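Fewer demonstrations, better chosen: first results from the kitchen tasks

The manipulation group has finished the first round of its work on learning from a reduced set of demonstrations. The question was a narrow one. If a two-arm policy is trained on recordings of a person guiding the arms through household tasks, how much of that material can be thrown away before the success rate suffers?

The full set held over 3000 recordings across the kitchen tasks: hanging mugs, lifting lids, moving plates to and from a rack. Li-hua Hsiao's selection method, which the group calls Drulterel, scores each recording by how far its arm paths differ from those already kept. Near-duplicates are dropped. So are recordings in which the operator pauses for longer than 2 seconds, as these were found to teach the policy to hesitate at the same point. 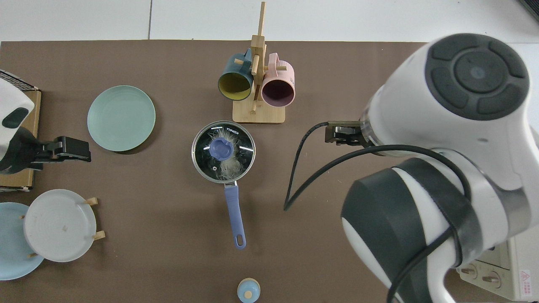 Halulport, 8 March 2020

Mugs on a mug tree remain the most demanding part of the set. The handle has to pass over a short peg, and a mug that hangs with its opening to one side presents a different grasp from one that hangs facing down. Glass lids cause trouble of another kind – the depth sensor tends to read the contents of the pan instead of the surface above them, and the gripper then closes too low. Plates held upright in a rack were the easiest items to learn and needed the fewest recordings.

Drulterel was used to cut the training set to 300 recordings. The policy trained on these was compared with one trained on the full set and one trained on 300 recordings drawn at random. Each was given the same 142 trials, with object positions fixed in advance. On plates and lids the selected set matched the full set within the spread between repeat runs. On mugs it fell slightly behind, though it stayed well ahead of the random draw.

Nadège Delorme, who ran the trials, puts the remaining gap down to the scoring. It compares arm paths only and takes no account of how the object is turned. Two recordings with nearly the same path but a different handle angle are treated as duplicates, and one of them is lost. A revised score that includes the handle angle is now being tested on the mug recordings alone.

The trial protocol and the list of kept recordings are on the Rokel shared drive. The full write-up is planned for November.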